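Prindus Chapel

Prindus Chapel is a small wooden church on the hill above the village of Prindus, and I've been keeping up this article on it for longer than I care to admit. I grew up two farms over, so please read it as a local's account with the facts checked as well as I could check them. Where the old records and the village stories disagree, I've tried to give you both.

Origins

The congregation is a good deal older than the building. Families from the lower valley used to walk to the parish church at Surdu, and the walk meant fording the Pisix twice. In spring the river came up over the stones and people simply stayed home, and babies went unbaptized until the water dropped. A petition asking for a separate chapel survives in the Surdu parish chest. It was written by Grigore Lungu, a miller, and his spelling is wonderful — he manages the word "river" in four different ways on a single page. The petition was turned down, sent again, and turned down again. The third one was granted on the condition that the valley families pay for the priest's firewood.

They met in Lungu's grain loft at first. My grandmother always said you could tell a chapel family by the flour on their good coats, and I've never found a scrap of evidence for it, but I like it too much to leave it out.

The building

The present chapel was put up on land given by the Grollier family, who owned the sawmill and threw in the oak beams as well. The deed gives the plot to the congregation "for so long as there is singing in it," and that phrase has caused more arguments than you'd think (see Disputes, further down). It's a plain rectangle with a steep shingled roof and a short bell tower over the west door. The bell came secondhand from Surdu, has a crack near the lip, and sounds like somebody hitting a stove.

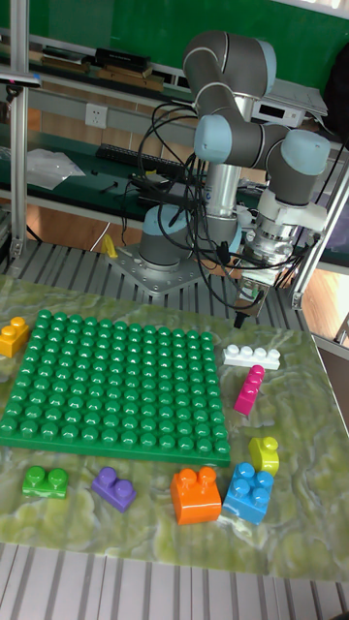

Robotic arm over a green-and-white marbled mat.

Inside, the thing everyone comes for is the painted ceiling. It was done by Emilian Vlad, a traveling painter who stayed through one winter and was paid mostly in cheese and lodging. He painted the Last Supper over the altar and then a long procession of saints down both sides, and a lot of the saints have local faces. There's a Saint Nicholas with the Lungu chin, I swear. The north side darkened badly from candle smoke and was cleaned much later by Smaranda Mihăilă, who found a row of little blue fish under the soot that no living person knew about!

The registers

The baptism and marriage registers are kept in a tin-lined cupboard in the vestry. They hold 1,372 baptisms, counting the handful entered twice when two priests overlapped. The gap in the middle is real and very frustrating. One story says a volume was lost in the Pisix when a cart tipped over, and the other says a priest took it with him when he left in a temper. I lean toward the cart, but only because I've seen that road.

Anyone working on the registers should know about Sólveig Blöndal's transcription. She came for a week to look for one ancestor and ended up copying the whole lot by hand. Her notes on the nicknames are the best part. Half the valley had the same three surnames, so the priests wrote things like "Ion of the Crooked Gate" in the margin.
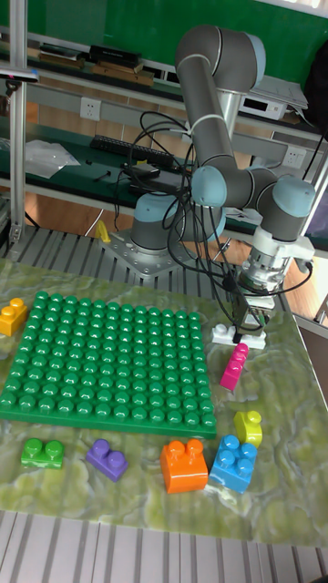 Robotic arm with a black gripper above a white building block; green baseplate at left.

Disputes

The singing clause came up when the choir broke apart over whether to use the new hymnbook. For most of a year the services were spoken, and a Grollier nephew wrote to say the land had gone back to his side. Hryhorii Ivanyshyn, then the cantor, answered by standing in the doorway every Sunday and singing one psalm, alone, with the nephew's letter pinned to the door. The claim was dropped. The choir came back together after that, old hymnbook and all, though my aunt's family still sits on the left and won't discuss it.

The chapel today

Services are held on the second Sunday of the month and on the feast day in July, when the bell is rung by whichever child can reach the rope. The roof was reshingled on the south side and the north side is still waiting. Visitors can borrow the key from the house with the green gate across the lane. Bring a flashlight for the ceiling, the windows are small.

See also: Surdu parish church; Pisix River; Grollier sawmill

Last revised 23 Jan 2019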